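Notebook, Kamata room, January

Steamed buns, second try with the small electric pot

Started at 4 in the afternoon. The dough is the same one Jailson Bezerra wrote on the card, with one change: I let it rest longer before shaping, because the first batch in the Clonness kitchen came out too dense for me. Flour was the Kanen one, 208 g for the small batch. Yeast 7 g, which I still think is too much. I forgot to write the weight of the water, sorry.

The pot stays on the white table near the wall, with the round plate to the right of it. I like this arrangement, the way from the tray to the plate is short and nothing stands between them. The tray is steel with small round holes, so the water must stay well below it.
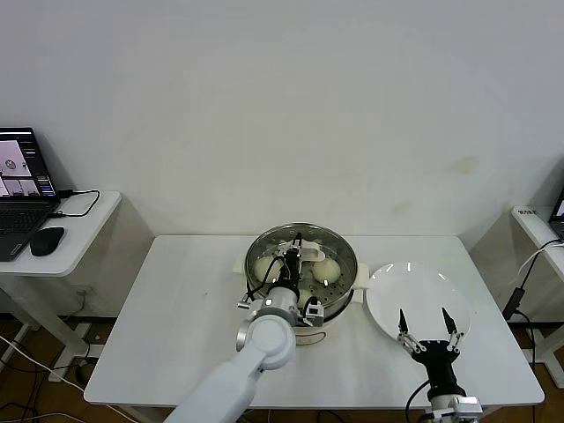

How far apart should the buns sit on the tray?
Two fingers of space is what I use now. They grow in the steam, and when they touch, the skin tears at the moment you separate them.

Other remarks on the tray. Grease it very thin, also between the holes. Last time I used paper and it became soft and stuck to the bottom of every bun, so I don't want paper again. Jailson prefers cabbage leaves – I have not tried it yet.

For four buns I place one at the back, one at the front and one on each side. The middle stays free and the steam comes up there. The glass lid goes on the table to the left of the pot, and the plate keeps its place on the right. When the lid comes off, lift it away from you and turn it quickly, or the drops fall on the buns and leave yellow marks. I made this mistake in Clonness and the marks do not disappear.

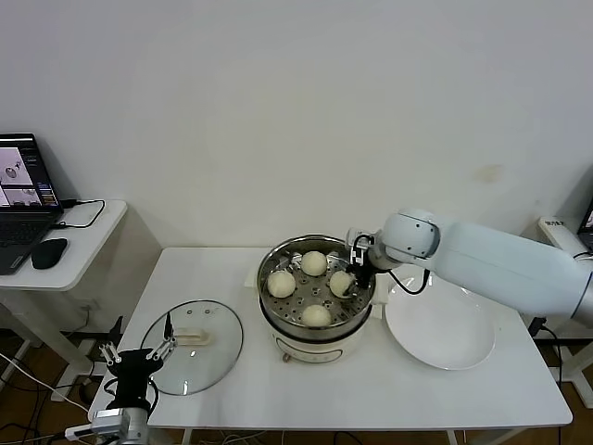 To do for the next batch

Yeast down to 5 g, everything else the same.
Weigh the water and write it here!
Ask Jailson if the Sevel flour is still in the cupboard, I would like to compare it with the Kanen.
Wash the tray by hand with the soft brush, the holes keep small pieces of dough.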